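### 4.2 Picking from a mixed bin

People who ask us whether a machine can tidy a house yet usually have the easy half of the job in mind, the part where a cup goes back on its shelf. Our own interest, and the reason Niamh Dunne pressed for this chapter at all, lies with the odds and ends that collect in the bottom of every family's toy box, hard things and soft things together, with no two alike. We ran 472 picks on such mixtures, and we are glad to say that the arm did a good deal better than we had feared, though it is still a long way from what a patient six-year-old can do (when willing!).

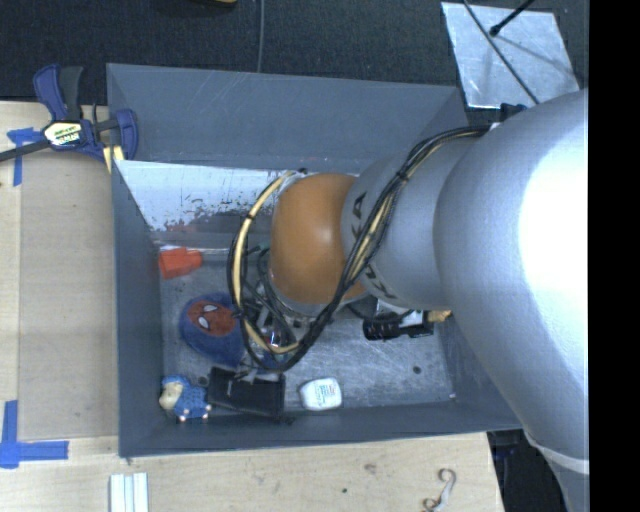

**Figure 3.** The arm reaching into the gray bin. Plush and doll-like toys lie toward the left, with a black pouch near the front wall.

Of these picks, 224 were made with the Tatwood planner and the rest with Prieto, which chooses its grasps more slowly and, we came to feel, more kindly. Plush toys gave little trouble with either one. Flat items resting close to a wall were another matter, and they account for almost 72 of the failures; the fingers need room on both sides, and a wall leaves them only one. Naveed Satti suggested nudging such items toward the middle before grasping, and we take up his idea in Section 5.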